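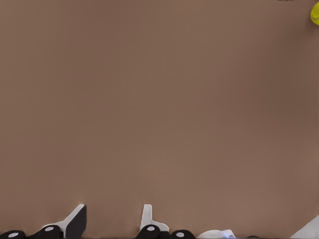 Thread: Matte finish on a dining table, oil or water-based poly?

tannerly_k
Stripped my dining table down last month and it's ready for a topcoat. I want it dead flat, no shine at all, in a plain muted brown. Two kids, a lot of hot plates, a lot of spilled juice. I was set on hardwax oil but my brother-in-law says I'll be redoing it every year. What are people using?

oldmillroad
Water-based poly, matte. Three coats, light sand between. Mine has had daily use for almost 28 months and I haven't touched it.

pegandwedge
Disagree. Poly looks fine until it scratches, and then you have to strip the entire top to fix one spot. With oil you scuff the bad area, rub more in, and buff it off. I did a repair after supper and we ate on the table the next night.

oldmillroad
You ate on it the next night. The can on mine says to wait a lot longer than that before it sees water.

pegandwedge
We used placemats.

tannerly_k
How bad is the ring problem with oil? That's my main worry.

Dorrit_B
Bad for the first few weeks, then OK. We had one from a flower pot that never came out. I still prefer it to poly because of how it feels under your hands.

hank.sawyer
Whatever you pick, watch your sanding. People stop at 120 and then complain about swirls. On the other hand, if you go too fine, oil won't soak in. I stop at 150 for oil and 180 for poly.

Guerra
Matte poly has flattening agent that sinks to the bottom of the can. Stir it, don't shake it, and stir again halfway through the coat. If you skip that you get shiny patches at one end. I had to redo a desk over this.

tannerly_k
Good to know, I would have shaken it. Does matte show greasy fingerprints more than satin?

oldmillroad
Yes. Dish soap and a damp cloth takes them off.

pegandwedge
And if you scrub the same place every day it gets shiny there. Look at where the kids sit.

oldmillroad
Mine hasn't.

Dorrit_B
Mine did, but that was a cheap brand.

tannerly_k
I'm going to do a test board, half and half, and leave a wet glass on each side overnight. Will post results in October when the garage is cooler.

hank.sawyer
Use an offcut of the same wood if you have one, and do ketchup and mustard too. Mustard is the one that stains.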